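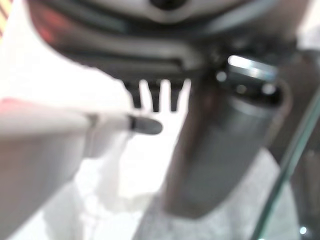

Week three of the summer robotics course is done, and I said I would write something every week, so I'm writing it on the train home.

The course runs until the middle of August. There are five of us on the project now that Margaux Rolland has moved over from the drone group. The others are Bouchra Sqalli, Ekene Oyewole, Nadine Zein and me. Our task is to get an arm to pick up small things from a bench and put them where they belong, using a policy trained on demonstrations that we record ourselves. The team is called Kudach. It was Ekene's password for something and then it was on the sign-up sheet.

Most of this week went into recording. One person drives the arm, one person resets the bench, and one person marks each take as good or bad in the log. We swap every half hour. Driving is the job everyone wants for the first ten minutes. After that your shoulders start to hurt and you would like to be the one with the log.

We finished Thursday with 87 takes we want to keep. I had hoped for more. A lot were thrown out on the first day because we had not agreed on what a good take was. Bouchra was keeping anything that ended with the object in the right place. Nadine was throwing out anything where the arm stopped and backed up. They were both following the handout, which says "clean demonstrations" and leaves it there. We settled on allowing one correction per take, wrote that on the whiteboard, and went back through everything from Monday with that rule. It took until lunch.

The wrist camera has been the other problem. Up close it is very blurry. The fingers are soft shapes, and anything pen-sized near them is a soft shape too. Long pale objects against a bright background are the worst. The dark ones at least have an outline. I spent most of Tuesday afternoon on the exposure setting and got it from bad to a bit less bad. If I bring it down far enough to keep the white areas, the gripper goes so dark that you can't tell one part of it from another. Eluned Gronow, who teaches the course, told me to stop fiddling and train on what we had, then see whether the blur mattered. She also said that if I change the exposure halfway through, I will have two datasets and not one. I had already changed it twice by then. Those takes are in a separate folder.

The first training run was Wednesday night on the shared machine. We asked for 3000 steps and the log stops at 2268. Margaux thinks another team's job pushed ours off. There was a checkpoint saved before that, so we loaded it in the morning to see what it would do. We gave it 8 tries. It got two. In the others it came down in nearly the right place and closed too early, and once it went to the wrong side of the bench and stayed there until Ekene pressed stop. I was pleased with two. Nadine wasn't, and has asked me to put that in.

Some notes, mostly for myself:

Reset the bench the same way in the morning and the afternoon. The light from the window is different after lunch and we can't do anything about that, but we can put things back in the same spots. Bouchra put tape down for this on Thursday.

Say out loud when the recording starts. We have several takes that begin with somebody's hand.

Name the files before lunch. I can't remember what "test_new_b" is and neither can anybody else.

Back up to the drive every evening, including the bad takes. Eluned wants to look at some of those with the whole class.

Next week we do the full training run, with a proper booking on the machine this time, and start on the second task, which is putting an object down upright. I think that will be a lot harder than picking it up. Margaux wants to try it with the overhead camera only, so we may split into two and compare. We also owe the class a five-minute talk and I seem to have agreed to give it.

My stop is next. More on Thursday or Friday.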